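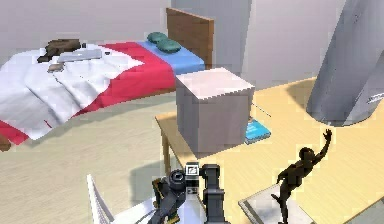

Qui peut déposer une demande de logement à la résidence Tramus ?

La résidence est ouverte aux étudiants, apprentis et stagiaires inscrits dans un établissement de Tretville pour l'année universitaire à venir. Les demandes sont reçues jusqu'à la fin du mois de juin ; passé ce délai, les dossiers sont placés sur liste d'attente.

Quelles pièces faut-il fournir ?

Le dossier comprend une pièce d'identité, un certificat d'inscription et une attestation d'assurance habitation. Les candidats mineurs y joignent une autorisation signée du représentant légal. Tout dossier incomplet est retourné au demandeur.

Quel est le montant des frais de dossier ?

Les frais s'élèvent à 100 euros. Ils sont déduits du premier loyer si la demande est acceptée et ne sont pas remboursés en cas de désistement.

Les chambres sont-elles meublées ?

Toutes les chambres des bâtiments Rutley et Pappas sont louées meublées. Un état des lieux contradictoire est établi le jour de l'arrivée.
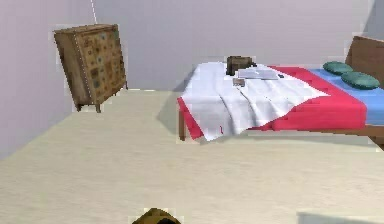
Le résident dispose ensuite de trois jours pour signaler par écrit toute anomalie qui n'y figurerait pas. Le mobilier ne peut être ni démonté ni déplacé d'une chambre à l'autre – sauf accord préalable de la direction.

À qui s'adresser en cas de difficulté ?

Mme Lemlem Nigatu, responsable des admissions, répond aux questions relatives aux dossiers (poste 1551). Les demandes d'ordre technique sont à adresser à M. Apostolos Vlachopoulos, à l'accueil du bâtiment Pappas.

Page mise à jour le 23 juillet 2021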